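Gripper Closure Fault During Sorting Demonstrations
Final Report, Robotics Laboratory Project
Heywood Institute, Department of Mechanical Engineering
February 8, 2025

1. Summary

This report covers a fault in the hand-held gripper devices used by our project group to record sorting demonstrations. In a number of recordings the right gripper was logged as open while the operator was holding it closed. The fault was not noticed until the first trained policy was run on the robot arm, at which point the arm closed late and, in one run, pressed a part into the wall of the tray hard enough to trip the force limit. No person was hurt and no equipment was damaged. The cause was traced to a cable connection with too little slack. We describe how the fault was found, what was done about it, and what remains open.

2. Background

The project, named Clornside by an earlier group, aims to teach a two-armed robot to move small parts from a flat tray into a tray with compartments. An operator performs the task by hand with a pair of grippers, and the position and opening of each gripper are recorded together with video. Our group took over the equipment at the start of the fall semester. The recording software, Tokgate, was left unchanged except for the names of the output folders.

A total of 287 demonstrations were recorded before the fault was found. Each began with the operator seated at the table and both grippers held above the work surface.

3. Description of the Fault

The first policy was tested on the robot arm under supervision. The left arm behaved as expected. The right arm reached the correct position above the part but delayed closing, and on several attempts it moved toward the compartment tray with the fingers still open. On the eleventh attempt the part was caught between one finger and a compartment wall. The controller stopped the arm when the force limit was reached, and the supervising student pressed the emergency stop as required by the laboratory rules.

Our first assumption was that the training had been too short. Two days were spent on longer training runs, with no improvement. Only then did we compare the recorded opening values with the video. In the affected recordings, the value for the right gripper stayed at its maximum for part of the demonstration, although the video showed the fingers closed on a part. Tokgate fills a missing reading with the last valid one and does not issue a warning. This behavior is stated in the manual, but we had not considered its effect.
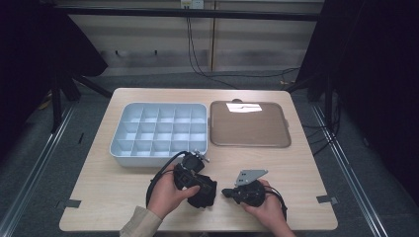
All recordings were then reviewed by two members of the group working separately. Of the 287 demonstrations, 139 contained at least one period in which the right opening value did not change while the fingers were moving. In 81 of these the period included the moment of grasping, so the recording could not be used. The left gripper showed no such periods.

4. Cause

The right gripper's cable enters the body through a plug held by friction alone. When the operator reached toward the far side of the table, the cable was pulled tight and the plug shifted slightly in its socket. Power was maintained but the signal line lost contact. When the operator moved back, contact returned. This explains why short tests performed close to the body had never shown a problem.

The fault was reproduced on the bench by pulling the cable lightly to one side. It was also reproduced with a spare cable, which ruled out a broken wire. The supplier, Skirard, confirmed by email that a locking plug is available for the same socket.

5. Corrective Measures

The following changes were made before recording resumed:

The locking plug was fitted to both grippers.
A longer cable was installed on the right side and secured to the gripper body with a strain relief.
A script now checks every recording on the day it is made and rejects any in which an opening value is missing.
The operator opens and closes both grippers at the near and far sides of the table before each session.

The force limit for policy tests was also lowered, and first tests of any new policy are now run without parts in the trays.

6. Discussion

The hardware fault itself was minor. The larger failing was that recordings were accepted on the basis of the video alone, and that the opening values were not plotted at any point before training. A plot of a single affected demonstration would have shown the flat section at once. The group also lost time by treating the late closure as a training problem when the input data had not been checked.

The 58 recordings in which the missing period fell outside the grasp were kept in a separate folder. Whether they can be repaired by estimating the opening from the video has not been established. Replacement demonstrations are scheduled to be completed in March, after which the policy will be trained again and tested under the revised procedure.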